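그리퍼가 통을 놓지 않을 때: Vavirari 시험실의 정지 사고

14/05/2021
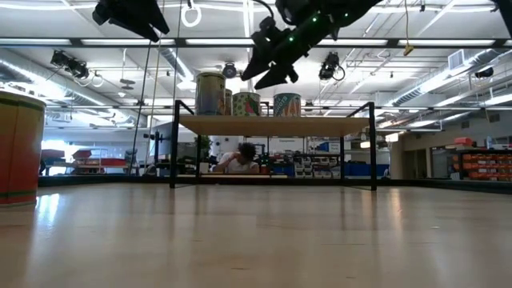

Mairéad Flanagan은 Vavirari에서 로봇 팔의 시험 운전을 맡고 있다. 원통형 용기를 선반에 올리고 내리는 작업이 담당이다. 지난 11월에 있었던 고장에 대해 묻자 그는 정비 일지부터 펼쳤다.

“처음에는 소프트웨어 문제라고 생각했습니다. 팔은 목표 위치까지 갔고 놓으라는 명령도 나갔어요. 그런데 손가락이 벌어지지 않았습니다. 컨트롤러에는 열림으로 표시됐고요.”

프로그램은 표시된 값을 믿고 다음 동작으로 넘어갔다. 통을 문 채로 팔이 뒤로 빠졌고, 통 아랫부분이 옆에 있던 통을 밀어 선반 아래로 떨어뜨렸다. 다친 사람은 없었다. 그러나 비상 정지 버튼을 누른 것은 사람이었고 시스템은 스스로 멈추지 않았다. Flanagan은 이 점을 보고서 첫 줄에 적었다.

원인을 찾는 데는 2주가 걸렸다. 현장 점검은 Sernville에서 온 정비 기술자 Odair Guimarães가 맡았다. 그는 손가락을 구동하는 커플링이 축에서 미끄러지고 있었다고 설명했다.

“모터 쪽 엔코더는 정상적으로 돌았습니다. 센서가 거짓말을 한 건 아니에요. 모터가 돈 만큼만 보고한 겁니다. 손가락 쪽에는 위치를 재는 장치가 없었으니 컨트롤러가 알 방법이 없었죠.”

고정 나사 2개가 풀려 있었다. 조립할 때 규정 토크로 조였다는 기록은 남아 있었지만, 그 뒤에 다시 확인한 기록은 없었다. Guimarães는 재현 시험도 했다. 나사를 느슨하게 한 상태로 같은 동작을 반복하자 최대 16회 만에 미끄러짐이 나타났다고 한다.

“빈손으로 돌리면 멀쩡합니다. 무게가 있는 걸 쥐고 방향을 바꿀 때만 나타나요. 그래서 아침 점검에서는 계속 통과했던 겁니다.”

점검 절차는 그 뒤에 바뀌었다. 이제 아침마다 시험용 통을 쥐었다가 놓는 동작을 4회 반복한다. 놓은 다음에는 카메라로 통이 선반에 남아 있는지 확인하고, 확인되지 않으면 팔은 그 자리에서 멈춘다. 후퇴 속도도 낮췄다. 작업 시간이 늘어난다는 반대가 내부에 있었느냐고 묻자 Flanagan은 그렇다고 답했다.

“있었죠. 한 번 놓을 때마다 확인을 기다려야 하니까요. 저는 떨어진 통을 치우고 선반을 다시 맞추는 데 반나절이 들었다고 말했습니다. 그 뒤로는 별말이 없었어요.”

사람의 위치에 관한 규칙도 새로 정했다. 사고 전에는 팔이 움직이는 동안의 접근 거리가 문서에 없었고 각자 알아서 떨어져 있었다. 지금은 팔에 전원이 들어와 있으면 동작 범위 안으로 손을 넣지 않는다. 통을 다시 놓아야 할 때는 먼저 정지시키고, 정지 상태를 옆 사람에게 말로 알린다.

Guimarães는 같은 커플링을 쓰는 Toledo의 장비도 점검했다. 그쪽 나사에는 이상이 없었지만 풀림 방지제를 바르고 위치 표시선을 그어 두었다. 선이 어긋나면 눈으로 바로 알 수 있다.

남은 문제도 있다. 카메라 확인은 통이 서로 가까이 붙어 있을 때 잘못 판정하는 일이 있다. 앞의 통이 뒤의 통을 가리면 더 그렇다. Flanagan은 손가락 쪽에 센서를 따로 다는 방안을 검토하고 있으며, 부품 견적은 Grevgate에 요청해 둔 상태다.

“견적이 오면 한 대에만 먼저 달아 볼 생각입니다. 배선이 손가락 움직임에 걸리지 않는지부터 봐야 해요.”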